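Home | Workshop | Kitchen | Storage | Ask us

Tidying cables with the Skivard hand grippers

We had a pair of Skivard hand-held grippers on loan for 3 weeks. They are sold mainly to people recording tasks for robot training, but Skivard also offers them for short hire. Cables are a fair test for them. A plug has to be lined up, and the cord behind it pulls in every direction. 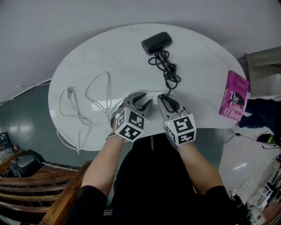
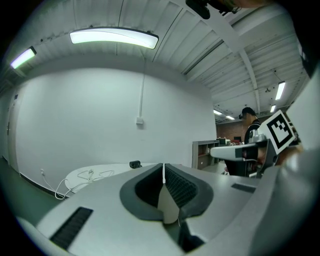
First picture: both grippers at the power strip, with the right one over the plug of the black cable.

If you hire a set, these tips will save you some time.

Clear the slack first. Loosen the coils by hand before you pick up the grippers. The fingers hold well but they don't untangle well, and a knot that takes seconds with bare hands can take minutes.

Grip the body of the plug, never the cord. The curved fingers close better on something thick. If the plug turns as you push, back off and take it again lower down.

Brace the strip with your other gripper. A light power strip will slide away from you on a smooth tabletop. Press down close to the outlet you are using, and keep the strip switched off while you practice.

Leave the power adapter for last. It is the heaviest part of the cable, and if it goes over the far edge it takes everything with it.

Keep cords from hanging over the side of the table. Your forearms catch them more often than you would think.

Wipe the pads with a damp cloth at the end of the day. Dust from old cables makes them slip.

What we liked: the jaws open wide enough for most plugs, and the grip is steady. What we didn't: the handles get tiring after half an hour, and small phone plugs are hard to turn the right way up. Hire is $98 a week for the pair, with a case - shipping is extra. The Kemley set we tried in October was lighter but dropped more plugs.

For sorting out one drawer of cords, use your hands. For recording the job, we would hire the Skivard pair again.

More in Workshop
Labeling chargers so they stay labeled
Fima cable clips, 2 sizes compared
Kermani under-desk tray: fitting notes
Storing extension cords without kinks

Contact us | Copyright Workshop pages | Back to top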